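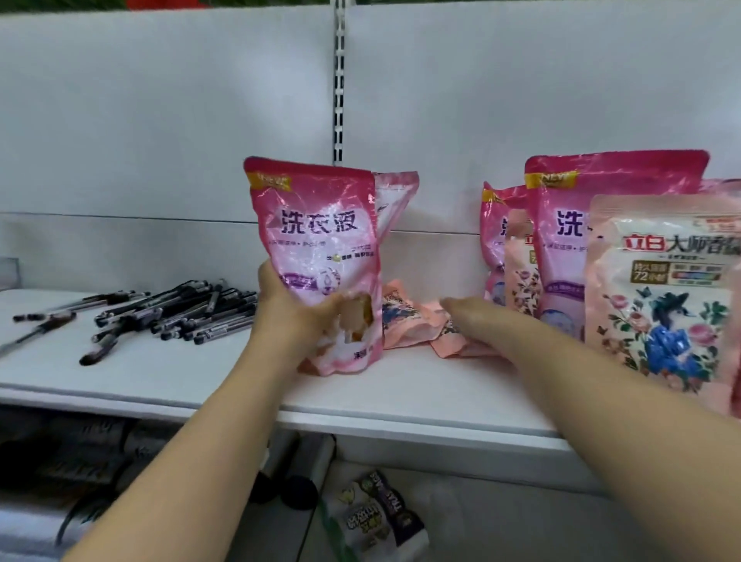

The Slow Pleasures of the Soap Aisle

There is a kind of shopper who goes into a store for detergent and comes out ninety seconds later with detergent. I have never been that shopper, and after a long and happy June spent wandering through the household aisles of Nollbridge (and, when my bus connections allowed, Haverford), I can report that I have no plans to reform.

It was the pouches that got me. I grew up with a cardboard box of powder under the sink, the kind with a scoop that always worked its way to the bottom, and then for years it was jugs, big heavy jugs with a cap that dripped down the side no matter how carefully you poured. Then a little import grocery called Stultita opened near my apartment, and on its laundry shelf there wasn't a jug in sight. It was pouch after pouch, pink and peach and magenta, with roses, with butterflies, with 洗衣液 in big purple characters, which simply means laundry liquid and looks a great deal more glamorous than the English ever did.

I bought one on looks alone, I'll admit it. I was told at the register to keep my old jug and fill it from the pouch, so I did, standing over the kitchen sink with a funnel and my tongue between my teeth, and I spilled a bit, and the whole kitchen smelled like a flower shop until Tuesday!

Fragrance is what these products really sell, and the labels are proud of it. A Liby pouch I came across promises 持久留香 72小时, a scent that stays for seventy-two hours, next to an illustrated figure in a blue coat among pink roses and green leaves. I can't swear to the hours. My own pillowcases go into a linen closet with a door that sticks, and by the time I've wrestled one out again I'm in no state to judge.

What I can tell you is that a shelf of pouches needs looking after in a way that a shelf of jugs does not. A jug stands where you put it. A pouch has opinions. It slumps, it leans on its neighbor, and sooner or later it lies down flat and the one behind it comes forward to see what happened. At Dokalance, the big housewares place out past the Haverford turnoff, I once watched a clerk set an entire row upright, pinching each one at the bottom so the base opened out into a proper foot, then giving it a tiny shake to settle the liquid. It was lovely to watch, and I have stood my own pouches up that way ever since.

At home I keep two on the go, one for sheets and towels and a gentler one for sweaters, in a shallow bin so they can prop each other up. My measuring cup is marked to 70 milliliters, though I seldom fill it past 20 for a small load, having learned the hard way what too much soap does to a bath towel (it goes stiff as a place mat, and you rinse it twice and sulk). When a pouch gets low I roll it up from the bottom like toothpaste and clip it with a clothespin.

The powder box is still under the sink, by the way. I use it for the dish rags, and the scoop is still at the bottom.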